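Skedis: a table of football transfers, with feelings

Skedis is a data set of player moves in and out of the Mulcahy League, a semi-professional football competition you have not heard of unless you were once substituted in it. It covers 246 players over seven seasons. Ketill Nørgaard typed in most of it. Fiachra Ó Riain checked it and retyped the parts where Ketill had been watching a match at the same time.

What's in it

One row per move. Each row has the player, the old club, the new club, the month of the move, the fee if there was one, and a column called reason_given. That last column holds whatever the player or club said in public. "A fresh challenge" is by far the most popular entry. We have kept the spelling of the original statements, including the club that thanked its striker for his "loyal serves."

Where it came from

Match programs, club newsletters and the back pages of a local paper. Mikia Town kept excellent records. Prorkia Athletic kept a shoebox, and we are grateful for the shoebox.

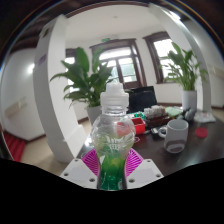
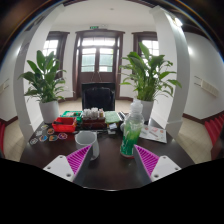

Known problems

Fees before the third season are mostly rumor. If fee_source says "heard," treat the number the way you would treat a goalkeeper's account of the goal. Loans that turned into permanent moves appear twice, once as each. We meant to fix that in January and then January ended.

Two players share a name, a position and, for one season, a club. They have separate IDs. Please don't merge them — Fiachra did, and spent a weekend pulling them apart again.

Goalkeepers are underrepresented. They don't move much, and when they do the newsletters forget to mention it.

What it's good for

Counting how long players stay, and seeing who leaves after relegation. You can also follow one midfielder through every club in the league and back to the first, where he was welcomed home as if he'd been at sea.

It is no good for predicting transfers. Ketill tried, and his model sent everyone to Prorkia.

Using it

The file is a plain CSV with a header row. Empty fee means unknown, 0 means free. Months are written out as words, which was Ketill's idea. Use it for anything you like, and credit Skedis if you publish. Send corrections with a source attached. "I was there" counts as a source if you can say who scored.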